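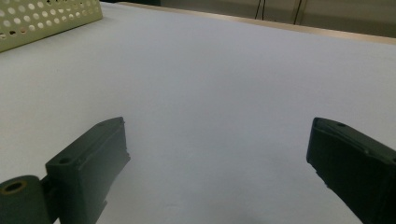 # Trinumstead 杂货小词表

首页 | 数据 | 更新记录 | 留言

分类:开放数据 / 家居 / 中文词汇

大家好!这份词表是我从去年 10 月开始攒的,起因特别小:搬家的时候跟 Danilo Marquez 在电话里吵了半天,我说“沥水篮”,他说“筛子”,结果他给我带回来一个筛面粉的。气得我当晚就开了个表格,想着把家里这些瓶瓶罐罐到底叫什么记一记,没想到越记越多,现在有 1,726 条了(我自己都吓一跳)。

## 里面有什么

主文件是 `words.csv`,UTF-8 编码,逗号分隔,一共 6 列:

- `id`:编号,删掉的条目不补号,所以中间有空洞,别慌
- `name`:我家的叫法
- `alias`:别人的叫法,多个用竖线隔开
- `room`:一般放哪儿,厨房、浴室、阳台之类
- `region`:哪里的人这么说,只到省一级
- `note`:碎碎念,可以直接忽略

另外有个 `unsure.csv`,放了 60 条我拿不准的。比如“笸箩”和“簸箕”,我问了五个人,得到五种说法……先搁着吧。

## 怎么来的

大部分是跟亲戚朋友聊天记下来的,一小部分是逛五金店时抄的货架标签。Alois Eder 帮我写了去重脚本,他人在 Riihimäki,中文是自学的,居然挑出好几处我写错的字,太丢脸了!

## 用之前看一眼

- 南方的说法明显偏多,我家亲戚都在那边,西北几乎是空白。
- `region` 填的是说话人的老家,有些人搬过好几次家,这一列别太当真。
- 同一个词可能出现两次,像“盆”,洗脸的和和面的我分开记了。
- Excel 直接双击打开会乱码,请用“导入数据”,选 UTF-8。

## 许可

CC BY 4.0,随便用,写一句出处就行。做成了小游戏或者方言卡片的话,务必告诉我,我想玩!

## 更新

2026-03-21:补了阳台和晾晒类的词,修了 `alias` 里全角竖线的问题。下一版想把搪瓷器具单独拎出来,手头的笔记还没整理完,有老搪瓷缸子叫法的朋友请到留言页砸给我。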